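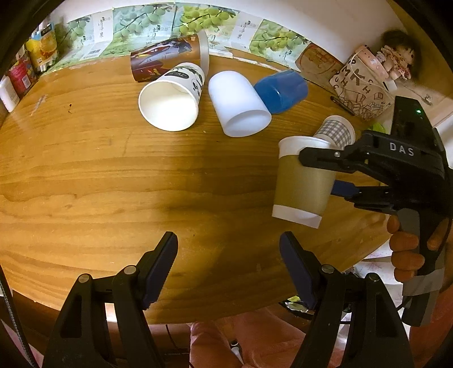

Caderno da cozinha de testes, abril, 7h40

Voltei. Ainda com a voz de quem engoliu uma lixa, mas voltei, e o fermento sobreviveu sem mim (obrigada, Natnael!). Achei que ia encontrar o pote cinzento e triste no fundo do frigorífico e afinal estava a borbulhar todo contente, alimentado com o centeio da Deltitz que eu andava a guardar para outra coisa. Tudo bem. Perdoado.

Primeira panela depois da gripe: caldo de galinha, porque não me apetece mais nada e porque o livro de encomendas também o pede. Pus 2,000 g de carcaças e asas, tudo na balança antes de ir ao forno, e 409 g de legumes (cebola, aipo, uma cenoura velhota). Água até cobrir. Depois de coado e reduzido fiquei com 878 ml, menos do que eu queria — distraí-me ao telefone com o Alasdair Ritchie por causa do sal e a panela continuou a ferver alegremente. O sabor está lá, mas está forte demais para beber à chávena. Para sopa serve lindamente, cortado com água.

Nota para quem pegar nisto a seguir: o olfato ainda não me voltou por inteiro, por isso não confiem no meu tempero desta semana. Pus o louro que ponho sempre e não senti nada. O Natnael provou e fez uma careta, diz que chega e sobra. Da próxima, uma folha e não três.

Termómetro Proster: marca dois graus a mais na água a ferver. Já marcava em março, só que ninguém escreveu. Fica escrito.

11h15. Pão. Massa com 1,000 g de farinha Georgiev, a nova, que bebe muito mais água do que a outra. Comecei nos 68% e tive de subir, aos bocadinhos, até a massa deixar de parecer barro. Não apontei o total (eu sei, eu sei). Primeira dobra às 11h50, segunda quando me lembrei. Vai dormir no frio, no recipiente grande com tampa da Rendach.

Almocei meia torrada e uma taça do tal caldo com arroz — a primeira coisa que me soube bem em dias! Repeti, até.

Falta: coar outra vez a gordura, etiquetar os frascos do caldo, perguntar ao Alasdair se quer o sal fino ou o grosso, comprar aipo. O pão coze-se amanhã às 8h, forno ligado às 7h, com a pedra lá dentro.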